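The one-bag people

3 March 2018

I've now read far too many packing blogs, and I don't believe half of them. Everyone claims two weeks in Europe out of one small bag. Fine. Where are the shoes? Nobody's list has a second pair of shoes on it, and I've walked in rain.

Stojan Nikolovski swears by it. He also borrowed my sweater in Zürcher last September, and my toothpaste, so I'm not sure his method counts.

The other thing that bugs me is the spending. You're told to own less, and then there's a link to a 500 dollar Tronari backpack with 32 liters of space and a waiting list. My old bags hold clothes too. I've been doing it their way for two trips and saved maybe one wait at baggage claim.

Black bag with the tan strap, black straps and a buckle, white table.
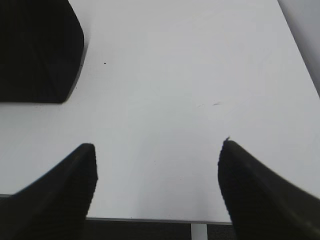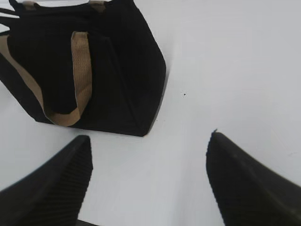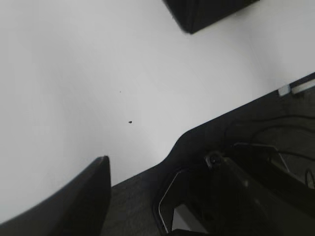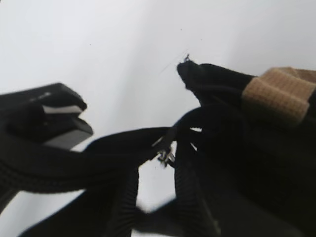

What about the weight limits?

Puseo says its cubes "save space." They squash shirts. The shirts weigh the same when you put them on the scale, and the scale is what the airline charges you for. I'd like to see one of these reviewers weigh a full bag before and after. So far I've found almost 2,000 words on zippers and no scale.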